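Call for participants: teach a robot arm to be patient with household objects

Drevlow Manipulation Lab, Terkwood campus
Posted March 31, 2026

We are looking for people with no robotics experience whatsoever. If you have ever been turned down for something because you lacked experience, please enjoy this rare moment.

What the study is about

Most robot arms learning to handle household things are taught by watching recordings of a person steering the arm through the job. The usual advice is to collect clean recordings: smooth approach, tidy grasp, no dithering. Our group followed this advice faithfully for a long time, and ended up with an arm that performed beautifully until something was a couple of centimetres out of place, at which point it carried on performing beautifully in the wrong spot.

So in January we tried the opposite. We asked people to start the arm from awkward positions, overshoot a bit, and then fix it. We call this the Bustos protocol, after the hallway where the argument about it took place. We trained one policy on 100 clean recordings and another on 100 recordings with corrections in them, using the same objects and the same arm, and compared them on placements neither had been trained on. The policy that had watched people make mistakes did better. It also looked worse doing it, which has been hard on those of us who make the demo videos.

The trouble is that all of those recordings were made by members of the lab. We know the arm too well, and when told to make a mistake we make a very professional one. We need ordinary, sincere mistakes from people who are trying to do the job properly, and we think that's you.

What you would be doing

You would come to four sessions at our Trerkgate workshop. In each one you sit at a desk, hold a hand controller and steer the arm toward one object at a time on a table. A small camera at the wrist gives you the close-up view, and you can look over at the real thing whenever you like. Most people do, constantly, and we have stopped telling them it isn't needed.

The tasks are things like:

- lining the gripper up over a bottle and stopping there
- picking up a cup and putting it down in a different place
- pressing something that is meant to be pressed, once, without a fight
- turning an object so that it faces the other way

There are 13 tasks in the full set. You won't do all of them in one sitting, and if one of them defeats you we just move on. A failed attempt is still a recording and we keep it. We have kept a great many of our own.

You will be given a practice session first. The controls take a little while to make sense, mostly because left and right on the wrist view depend on how the wrist is turned. After that your hands sort it out and you stop thinking about it.

Who we want

Adults 18 and over who can sit at a desk and use a hand controller. Either hand is fine. Glasses are fine. We would especially like to hear from people who don't play video games, as we already have plenty of people who do, and they all steer the same way.

Please don't apply if you have worked with robot arms in the past or have taken part in an earlier Drevlow study. It's nothing personal. You know too much.

If you have a condition that affects your hands or your vision, write to us before ruling yourself out. The controller can be set up in a few different ways, and we would like the recordings to come from more than one sort of body.

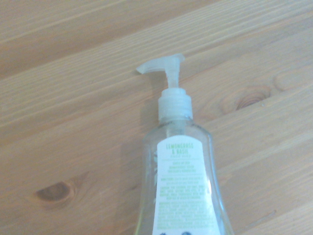

Clear plastic, incidentally, is where we most need help. Depth sensing doesn't care for it. The arm's idea of where a transparent object begins can wander off behind the object or into it, and a policy trained only on perfect approaches has never seen anybody recover from that. In the January runs the clear objects showed the biggest gap between the two kinds of training, and they are also where we have the fewest recordings. Expect to spend a fair part of your second and third sessions on them.

Payment and practical matters

Participants receive $450 in total, paid after the fourth session. If you stop early you are paid for the sessions you finished, and you don't have to tell us why you stopped. Travel to Trerkgate is not covered, though there is free parking behind the building and a bike rack that is better than the parking.

We record the camera views, the movement of the controller and the movement of the arm. We don't record your face or your voice, so you may say what you like to the arm. Recordings are stored under a participant number. You can ask for yours to be removed at any point up to the release of the dataset, after which it would be out of our hands.

The arm runs at low speed and stops when it meets resistance. You sit outside its reach, and a member of the lab is in the room the whole time with a hand near the stop button.

The study has been through ethics review. The full information sheet goes out with your booking, and you sign the consent form at the practice session once you've had a chance to ask questions.

How to apply

Send a short note to the study desk at the Drevlow lab, or drop one at the front counter in Terkwood. Tell us which times of day suit you, which hand you favour, and whether you have ever used anything like a robot arm. No résumé, please. Two or three sentences will do. We reply to everyone, including the people we can't fit in, and keep a waiting list for the next round.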